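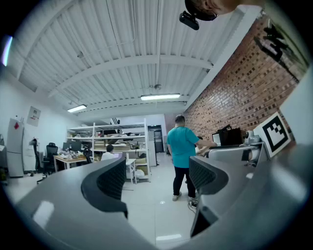

*White metal ceiling, brick wall, pale gray tile: a workroom.*

Every few years somebody proposes covering a ceiling like this one. The usual plan is a grid of panels hung below the beams, with the lights set flush and the pipes out of sight. I think it is usually a waste of money.

I worked for eight years in a converted shop building at Harasym. Ours had a ribbed metal roof too, and in my third year the owners hung a drop ceiling under it. The room got quieter, I will grant that. It also got lower and dimmer, and when the roof leaked one November we had to pull 2 rows of panels to find the spot. Before, we would have looked up.

Brick is the same case. People want to plaster it and paint it white. A brick wall takes knocks from carts and ladders and looks no worse. Plaster needs patching after the first week.

Tile floors I like less. They are hard on the feet by mid-afternoon, and they throw the light back at you. A rubber mat where people stand fixes most of that. We bought ours for some $300, and it outlasted the drop ceiling.

Spend on the mats and the light tubes first. Leave the ceiling alone until the roof is sound.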